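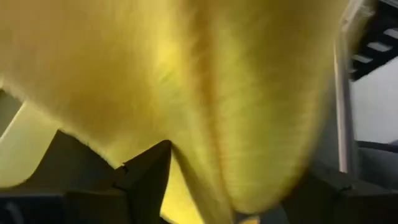
I have been putting off the toy basket since Christmas, and this week I finally sat down on the rug and went through the whole thing. It took me two evenings and most of a pot of tea each time. My mother used to do it in an hour with a garbage bag in each hand, but I am a ditherer, I always have been, and every single thing that came out of that basket had to be turned over and thought about (and in a few cases apologized to).

The yellow one was the hardest. We have had it so long that I can't tell you anymore what it was supposed to be. My daughter has always called it Flada, a word she made up before she could say much else, and for a good while we all thought it was a duck. Then my brother-in-law announced one June, very firmly, over a plate of corn, that it was a pear. I don't think we have ever settled it! What I do know is that it's soft and big and very, very yellow, and that for 461 nights in a row it had to be in the bed before the light went off. I know the number because my husband kept a tally on the inside of the closet door, for reasons of his own, and we have never painted over it.

So, was Flada going in the donation bag? I got as far as putting it on the pile. Then I took it off the pile and set it on the arm of the couch while I did the blocks, and then while I did the puzzles (14 puzzles, and only a few with all their pieces), and by the time I was finished I'd gotten used to it being there.

What I did do was give it a proper wash, and since a couple of you asked last time how I clean the plush things, I'll write it down. I don't trust the machine with anything I'd cry over. I fill the bathtub with a few inches of cool water and a small squirt of the baby shampoo, and I press the toy down into it with flat hands, over and over, the way you'd knead a very wet dough. No scrubbing, and no wringing either. Then clean water, and more pressing, until it stops making suds. I roll it up in the oldest towel we own and kneel on it. After that it goes on the rack over the tub, and I turn it whenever I walk past. A fat one can take two full days to dry all the way into the stuffing, so please do be patient, a damp middle will smell like a pond and you'll be right back where you started.

Once it's dry I go over it with a soft baby hairbrush, one direction first and then the other. Get down into the creases, where the crumbs like to live. I found half a cracker in one of the bears.

The rest of the basket got sorted without too much fuss. The wooden train went to Harish Rai and his wife across the street, whose little boy is just the right age for it and carried the engine home himself. Two dolls and a good many farm animals went in the bag for the thrift store on Golance Street. The rabbit with the torn ear is in my mending, under the curtain I've been meaning to hem, so I can't make that poor rabbit any promises.

My daughter came home, looked at the basket, looked at me, and asked straight off where Flada was. I pointed at the couch. She said "okay" and went to get a snack, and that was all the ceremony there was.

Next up is the linen closet. I'm already finding other things to do. If any of you have a way of folding a fitted sheet that works for a person with short arms, I would dearly love to hear it in the comments.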